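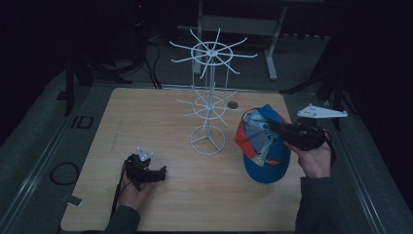
Marisol Van Dusen wanted to know whether the Belmonte hand grippers can be used for a full shift, or whether they end up in a drawer after the first week. She left that under my January post on the Broma arm, and a few other readers asked much the same thing. I have now had a pair long enough to answer.

The Belmonte kit is a pair of hand-held grippers for recording demonstrations. You do a job with the grippers in your own hands, the tracking plates on top give the system their position, and the recordings go into training a robot to do the same job. Hamlow sells the kit as a set. You can't order one side only, and I asked.

Setup

Getting the plates tracked took me most of a morning. The printed guide covers the left gripper well and then says to repeat for the right, but the right plate is the larger one and sticks out past the hand. I bumped it on a shelf twice before I learned to leave more room on that side. Calibration after that was quick and held until I moved the table.

In use

My test job was hats on a wire display rack, the kind with arms coming out from the center on two levels. I picked it because caps are awkward. The crown gives when you squeeze it, the brim doesn't, and the rack will turn or tip if you push on an arm. With bare hands it is nothing. With the grippers I had to learn where to take hold. The upper part of the crown worked best for me. The brim was a poor choice because the cap swung around when I lifted it.

I recorded 97 takes and kept all but 33. Most of the ones I threw out were from the first session and were my own fault, either a dropped cap or a hand that strayed out of tracking.

The jaws close smoothly and I could feel well enough how hard I was pressing. They are narrow, good for fabric and for reaching in between the rack arms. I would not want to pick up a heavy jar with them.

Comfort

The grip is fine for half an hour. After that I felt it in the right wrist, where the bigger plate makes itself known. The left side never bothered me. Marisol, my answer is no to a full shift, yes to short sessions with breaks. Wear long sleeves that fit close at the wrist. A loose cuff caught on the strap.

Software

Nevville's recorder is included for the first year. It starts fast and names files sensibly. Trimming is slow, and there is no way to mark a bad take while you are holding both grippers. Lyle Pruitt suggested a foot pedal, and the recorder does accept one, though it isn't in the box.

Would I buy it

For cloth, hats, packets and other light goods, yes. If your work is heavier, wait for the wide jaws, which Hamlow lists but had not shipped when I wrote this.

Posted 13 Mar 2025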